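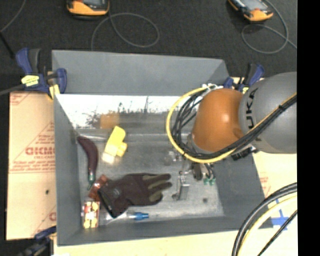

Scratched stainless: polish or leave it?

tmansour
Sink is 304, brushed, installed in November. Already covered in fine scratches plus one gouge near the drain. Planning to go over it with a gray nonwoven pad, then a finer one, always with the grain. Anyone done a full basin this way?

skikard40
Yes. The flat areas come out fine. The corners don't, because you can't keep a straight stroke in there. Work the corners first and blend outward.

beria_j
I would leave it. Brushed finish evens out after a year of use. Every pass with a pad takes the factory grain further off and you end up with patches.

skikard40
Only if you change direction or pressure. 30 strokes per section, same hand, rinse, check under a side light.

tmansour
What about the gouge? I can catch a fingernail in it.

beria_j
Then a pad won't touch it. You'd need 100 grit on a block and that will show worse than the gouge does.

masri2517
Agree on the gouge. Disagree on leaving the rest. Also, no steel wool. It sheds, the bits rust, and people blame the sink.

tmansour
Noted. Corners first, skip the gouge. Will try one side after the 23rd December.

beria_j
Still think you'll regret it.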